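Ticket: Label printer drops jobs after switch to new print server
Site: Dirkdale
Opened: October 2020
Priority: Normal
Status: Awaiting confirmation

Reported fault
Packing slips print normally from the Drallo order screen. Shipping labels sent from the same screen reach the queue, show as printed and never come out. No error on the printer panel. The fault began the morning after the queues were moved from the old server to Semwal.

Checks made
Power cycled the printer. Self-test label prints cleanly, centred, no skew.
Swapped the network cable and moved to a spare port. No change.
Printed a plain text file to the queue from Semwal. It came out as a blank label followed by a short feed.
Printed the same file from a laptop connected by USB. Correct output.
Compared the driver on Semwal with the one on the old server. Semwal has the generic text driver. The old server had the vendor driver, set to 300 dpi.

Change 1
Removed the generic driver and installed the vendor driver. Resolution set to 300 dpi. Restarted the spooler. Labels now print, but rotated and running off the side of the stock.

Change 2
Set rotation to 90 degrees in the printing defaults. Labels correct from a test account. Still wrong for accounts that had opened the queue before the change, as they keep their own saved preferences. Deleted and re-added the queue on the packing bench workstations. Labels correct on all of them.

Change 3
Timeout on the Ruvitz connector raised from 6 seconds to 90. Larger batches had been cancelled at the server while the printer was still receiving data, and the connector logged them as complete.
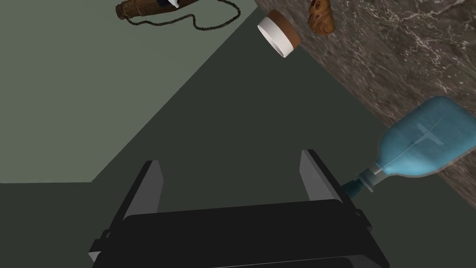 Gaurav Kanaujia: Single labels are fine now. I ran a batch of 7 and the last one came out with the barcode cut short. Ran it again and all 7 were good. Is that the timeout or something else?

Reply from support
Not the timeout. The connector log shows both batches sent in full. A short barcode on the last label points to the tear-off position being applied before the job ends. Please set tear-off to "after batch" in the printer menu under Media, save, and run the same batch from the Drallo screen. If it recurs, keep the label and add the job number to this ticket. The old queue stays disabled until November and will then be removed.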